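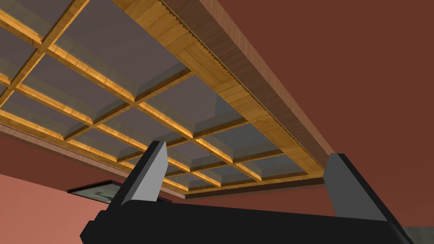
Relative Humidity and Solid Wood Furniture: Notes for the Heating Season

The Listcombe workshop handled 20 table repairs between November and May. Most involved split tops or failed joints, and most of those could be traced to restricted wood movement. The notes below cover the basics for members who own or maintain solid wood pieces.

Wood takes up and releases moisture until it reaches balance with the surrounding air. At 50 percent relative humidity and normal room temperature, the moisture content settles near 9 percent. In a heated room in winter it can drop well below that. Shrinkage occurs almost entirely across the grain; change along the grain can be ignored for furniture work.

A wide top must therefore be free to move on its base. Buttons, figure-eight fasteners and slotted screw holes all allow this. Glue blocks and screws driven tight through a cross rail do not. Damir Shehu, who ran the repair bench this season, found fixed screws in 3 tops that had been refinished elsewhere. In each case the split followed the line of the outer screws.

Before the heating comes on:

Turn the piece over or get underneath it with a lamp. Check that each fastener can slide in its slot. Old finish or glue in the slot will lock it.

Look at breadboard ends. The center peg may be glued, but the outer pegs should sit in elongated holes.

Measure the width of the top at both ends and at the middle. Write the figures in pencil on the inside of a rail, with the month and the humidity reading. Repeat in May.

Keep the piece away from radiators and floor vents. A top heated from one side will cup even where the fasteners are correct.

Do not fill a winter crack. It will usually narrow by summer, and hard filler will then force the joint apart — several of this season's repairs began that way.

Members who do not own a hygrometer may borrow one from the workshop. Both units were checked against a salt solution in May. Ánh Cù keeps the loan sheet and can also supply slotted brackets at cost. Bring the thickness of the top and the rail when ordering, as the screws are sold by length.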